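Robots at Work: Who Wipes the Table?

Print this page | E-mail this page

Many people eat lunch at work. In a big building, that means a lot of cups, plates and crumbs. It also means a lot of spills. Someone has to clean them up before the next person sits down.

At the Grenetti office building in Flallmont, the lunchroom has 48 tables. More than 783 people use it on a busy day. For years, cleaning workers walked up and down the rows with a cloth and a trash bag. Now robot arms are starting to do part of that job.

Automation is the word for using machines to do work that people used to do by hand. A dishwasher is a kind of automation. So is a door that slides open when you walk up to it. A robot that cleans a table is a harder kind, and you will see why as you read.

What does the robot have to do?

Think about what you do when a drink tips over. You pick up the cup. You get a cloth. You wipe until the table is dry. You do not have to plan each part, and your hands know how hard to squeeze.

A robot has to be taught all of it. It has to tell the cup from the table and the coffee from a shadow. A paper cup is tricky to hold. If the robot squeezes too hard, the cup folds up. If it does not squeeze enough, the cup slips and there is more to clean.

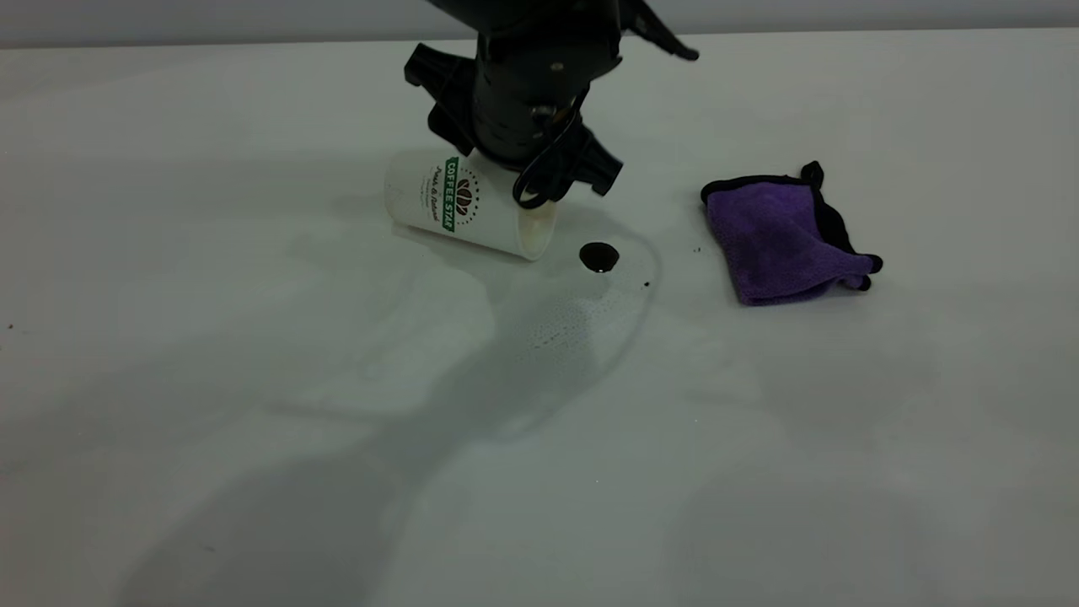

Why is a cloth so hard?

A cup keeps nearly the same shape when you move it gently. A cloth does not. It folds, bunches and slides, and it looks different every time someone puts it down. The robot has to find a good place to grab it, and then press down while it moves. Liquid is hard too. A thin layer of coffee on a white table can be difficult for a camera to see, even when a person would spot it right away.

The program that runs the arms in Flallmont is called Clomeo. It uses pictures from cameras to decide where the arm should go next. Some cameras stay in one place and look at the whole table. Others ride on the arm itself, close to the gripper. The gripper is the part that works like a hand.

It takes a lot of practice. The Clomeo team set a goal of 70 practice spills for each kind of cup. Workers set up the table, let the arms try, and write down what went wrong.
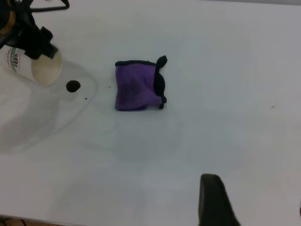 A gripper holds the paper cup by its side. The purple cloth is on the table nearby.

What changes for the people?

The cleaning workers in the lunchroom are employed by a company called MacPherson. When they heard about the robots, some of them worried about losing their jobs. That is a fair thing to worry about. When machines come into a workplace, some jobs do go away, and people may have to learn new ones or look for work somewhere else.

So far, the same number of people work in the lunchroom, but their day is different. They used to spend most of the lunch hours wiping tables. Now two of them look after the robot arms. They wash the cloths, clean the grippers and press the stop button if something is not right. They had 60 hours of training first, and their pay went up a little when they finished.

The others still clean. The robots can only reach the tables they are attached to, so people do the floors, the chairs, the windows and all the tables that have no arm. People also take over when there is broken glass.

Not everyone likes the change. Some workers say their backs and shoulders hurt less at the end of the day. Others say they miss talking to people at the tables while they cleaned. One of the new tasks is watching a screen, and a few workers find that dull.

Things to talk about

Think of a job that people do at your school. Which parts could a machine do? Which parts would you want a person to do?

If a machine took over part of your job, what would you like to learn to do next? Who should help you learn it?

Print this page | E-mail this page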